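Chapter 6
What a Success Rate Leaves Out

Suppose a paper reports that a robot learned to pick up clothing and household objects from 3,431 demonstrations, and that it now succeeds nine times in ten. What have you learned? Less than you might hope. You don't know who put the objects down, how far they were moved between attempts, or what the authors agreed to call a success. A shirt lifted an inch and dropped again may count. In one lab's table it does, in another's it doesn't, and the two numbers end up side by side in a survey article as if they measured the same thing.

This chapter is about reading such claims slowly. We will use the Fuslow study as our main case. It isn't the worst offender. Its authors published enough of their procedure that we can argue with it, and most groups don't give us the chance.

The Fuslow method is simple to state. A policy is trained on views from a camera at the wrist, together with the positions of the arm, and asked to predict the next short stretch of motion. No map of the room is built and no object is named. The authors claim that the policy "generalizes to unseen homes." The word "unseen" carries a heavy load in that sentence, and we will spend Section 6.2 on it.

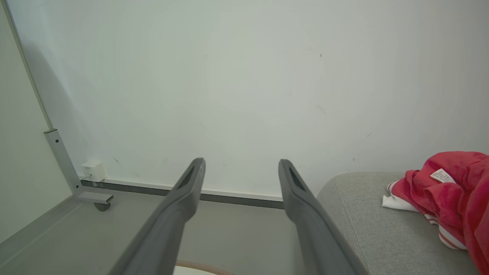

Consider how the demonstrations were divided. Of the full set, 513 were held back for testing, and they were drawn at random from the same rooms as the rest. A policy can do well on a test of that sort by remembering rooms. The background gives it away: a scuffed wall or the leg of a piece of furniture may tell the network where it is, and where it is may tell it what to do. When the Selolberg group repeated the work and held back whole rooms, the rate fell by almost half. The original authors replied that Selolberg had used a different gripper. That may be so, but it's a strange defense of a method said to generalize.

Size is the other usual comfort. The Prantl collection grew from 1,000 demonstrations to more than 3,310, and its curve of success against data is often copied into slides. Look at the curve again in Figure 6.3. Each point is a single training run. Without repeats, we can't tell a trend from luck, and the last two points could trade places on a different afternoon.

Section 6.1 sets out what should be counted as a trial. Section 6.2 takes up splits by room, by object and by operator. Section 6.3 works through the Zeledon benchmark, whose scoring rules changed partway through, and asks which of its published results can still be compared.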